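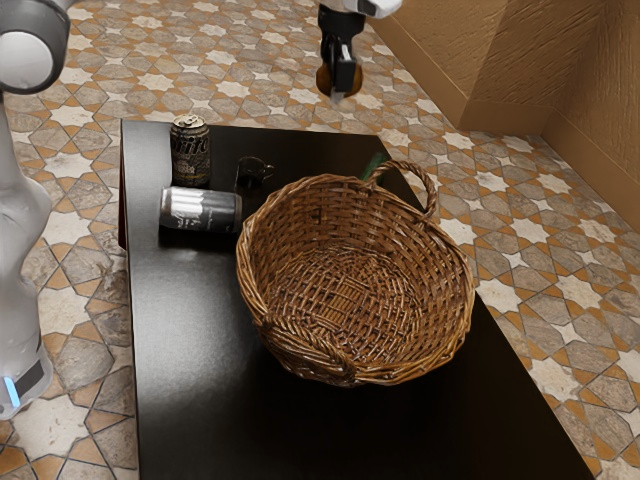
Sim, basket task. Brown ball in the gripper, off past the far edge of the table.

Monday, June 1, 2026

Teleop demos, basket scene, Levach build. Nii driving, me on the log. Ariel Lumanlan wants a clean set before Pumix get their copy, so no clever stuff, just ball in basket, let go, back off, save.

Setup same as Friday's. Two cans (one up, one on its side), black mug, basket. Cans and mug are clutter, leave them alone. If the wrist clips one the demo is binned, even if the ball lands fine. We argued over this. Nii says a knock is useful data, I say not in this set. Binned for now, kept in a seperate folder so he can have them later.

Black mug on black table is a pain. Can't judge the gap to it from the operator view, only the rim and handle show up at all. Asked for a lighter table top, Ariel says no, scene is frozen until August.

Controller notes:
— speed scale down to 56 percent. Full speed was horrible, Nii overshot the rim every time and came back in from the wrong side
— hand clutch sticks on release. Arm jumps a bit when you re-engage. Wait a beat, then move
— gripper close is on/off only. Would like it graded, ball sits oddly between the fingers if you grab off centre
— blue light on the base is no use as a status check, goes on drawing when the link has dropped. Look at the log window!!

Approach: come in high, stop over the middle, then straight down. The first batch came in low and level and the fingers kept catching the handle on the rim. Sim contact on the wicker is nasty, the whole basket gets dragged and then springs back.
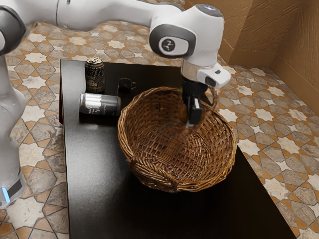

Fingers pointing straight down before you open, that's the bit to be fussy about. Any tilt and the ball rolls off one finger and hits the side. Low release is better than a drop. Nii tends to open early, told him, he knows.

Replay check on 3 demos picked at random. Two fine. One drifts on the way over, joint angles match but the ball pose doesn't, so I think the object state is being logged a step late. Not an operator fault. Nambiar exporter had the same thing last year, look there first before touching ours.

Target is 1000 demos all in. Not going to get there with one operator, hands go after an hour and the paths get lazy. Trikville have a spare headset, ask if we can borrow it and I'll do the second shift.

To do
— fix late object state, re-export today's lot
— clutch: clean or swap
— write the "come in high" rule into the operator sheet, teh old one still says level
— Nii to tag start poses properly, "left ish" is not a tag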